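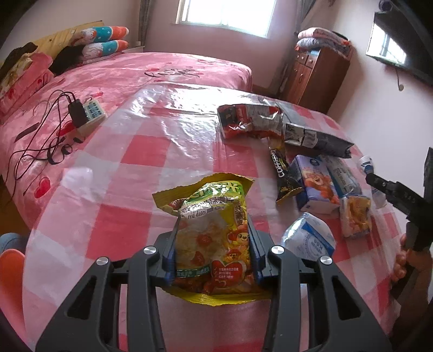
Zhuoran Du commented on the previous post that sorting snacks by type is a waste of effort, and that the only property worth sorting by is what happens to the package after it is opened. A bag that can't be closed again is a different storage problem from a box with a lid flap, even if both hold something you eat at breakfast.

I have been sorting by type for years: sweet, salty, drinks, breakfast. 4 bins, labels on the front. The system works until something gets opened, and then everything half-finished migrates to the top of whichever bin is nearest. So on Sunday I put part of the stash on the table by the bed and went through it using Zhuoran's rule.

The table has a pink-and-white checkered cloth with a clear plastic sheet over it. I recommend the sheet to anyone who handles food in a bedroom. Oat dust wipes off plastic with one pass of a damp cloth. It does not come out of woven cotton without a wash.

Bags with a crimped seal. The red dates milk oatmeal is the main case. It is a large yellow bag with a jagged crimp along the top. Once the crimp is cut there is no way to close the bag except by folding and clipping. My procedure is to cut straight across just under the crimp, press the air out from the bottom up, fold the top down three times, and put one wide clip in the center. Two small clips at the corners leave a gap in the middle. I tested both with dry oats over a humid week in February and the single wide clip was better.

Stick packs. The coffee is in these. A stick is one serving, so there is no reclosing to think about, but sticks slide to the bottom of a bin and stay there. They now stand upright in a cut-down carton at the front.

Clear packets. The yellow crackers are in one. These give no protection from light and very little from pressure, so they go on top, always. Kai Ackermann keeps his in a rigid tub and reports less breakage. I don't have the depth for a tub in the current bins.

Cartons and bottles. The milk carton and the small blue and white bottle go in the same group under the new rule. Anything liquid leaves the dry bins entirely and gets its own tray. Opened milk goes to the refrigerator and is no longer part of this system.

Boxes. The blue and white one with the bear on it is the easiest thing on the table to store. It has flat sides and stacks. I use boxes as dividers.

I also weighed the finished dry bin, packaging included: 1,353 grams. The number is only useful for comparison. I plan to weigh it again in 30 days without adding anything and see which group has gone down. My guess is crackers first, then coffee, with the oatmeal nearly unchanged, as it needs hot water and a bowl and the kitchen is at the other end of the apartment.

One open question. Soft pouches don't fit any of the groups. They hold their shape badly, fall over, and take up more room than their volume suggests. Lingyun Zhong lays them flat under the boxes – this saves space but hides them, and I forget anything I can't see. For now they stand behind the boxes with the printed side forward. If you have a better arrangement, leave it in the comments with the inside dimensions of your bin.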